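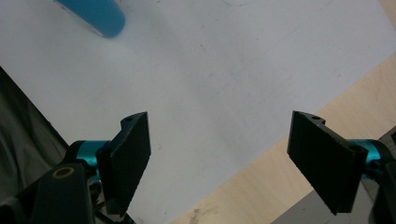

Flidell Hand-Held Gripper – Set-up and Service Guide

Section 4. Fault: the fingers do not close fully

Revision of 6 November 2023

4.1 When to use this section

Use this section when the two fingers stop before they meet, or when they close but the object slips out. On the Cheon display you will normally see code 379. With older Cheon firmware the code is missing and only the yellow lamp comes on.

If the fingers do not move at all, go first to Section 3 (Power and cable).

CAUTION: The trigger spring stays under tension also when the power is off. Keep your fingertips out of the space between the pads until step 3 is finished. One user at our Plultham workshop had a pinched finger in January, and the unit was unplugged at that time.

4.2 What you need

Hex key from the service bag
Soft brush, dry
Sheet of white paper or a clean white board
Spare pad set, Doltau type, if the old pads are damaged

Work on a flat table with good light. A white surface under the gripper is a big help, as a dropped screw is easy to find on it. Keep sleeves and cloths away from the linkage – loose fabric goes in very easily and it is slow work to take it out again.

4.3 Inspection

1. Release the trigger slowly and let the fingers open to the full width.

2. Disconnect the cable from the unit. Wait 60 seconds.

3. Push the safety catch to the locked position. You should hear one click. If you hear no click, stop the work and send the unit to service.

4. Hold the gripper over the white surface with the fingers pointing away from you. 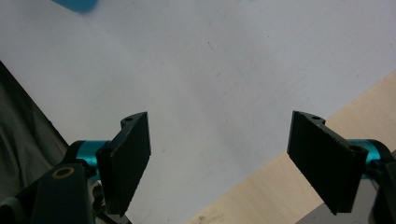
5. Compare the left and the right finger. Both must lean inward by the same amount. If one of them leans more, its screw has probably moved. Continue with 4.4.

6. Look at the lower border of each pad. Small chips at the border are normal wear and do not cause code 379. A pad which is torn through, or which lifts from its metal back, must be changed. Always change both pads together.

7. Look at the brass ring on the bracket. It must sit level with the black part around it. If it stands out, do not press it back with a tool. This is a service job.

8. Clean the textured faces with the dry brush. Do not use alcohol, it makes the pads hard.

Note: The blue-green cylinders behind the fingers are set at the factory. Do not turn them, even if they seem a little loose to you.

4.4 Tightening the fingers

1. Check again that the safety catch is locked.

2. Put the hex key in the screw hole at the top of the left finger. Turn it clockwise until you feel resistance, then a quarter turn more.

3. Do the same on the right finger.

4. If a screw turns without any resistance, the thread is damaged. Do not use the gripper. Order part 985, which contains the finger and a new screw.

CAUTION: Do not put glue in the screw holes. We have received units where the glue went down into the joint, and these could not be repaired.

4.5 Test after the work

1. Remove all tools from the table.

2. Unlock the safety catch and connect the cable.

3. Press the trigger slowly, with nothing between the pads. The pads must touch along their whole length.

4. Repeat this 4 times. The code must not come back.

5. Take a light object with a smooth surface and lift it a little above the table. Hold it there while you count to ten.

If the object slips but no code is shown, the pads are worn and the mechanism is in order. If code 379 returns, write down the firmware version and the serial number before you contact us. Please do not reset the unit first – the reset deletes the fault memory, and then we can not see at which position the fingers stopped.

Continue with Section 5, Calibration of the opening width.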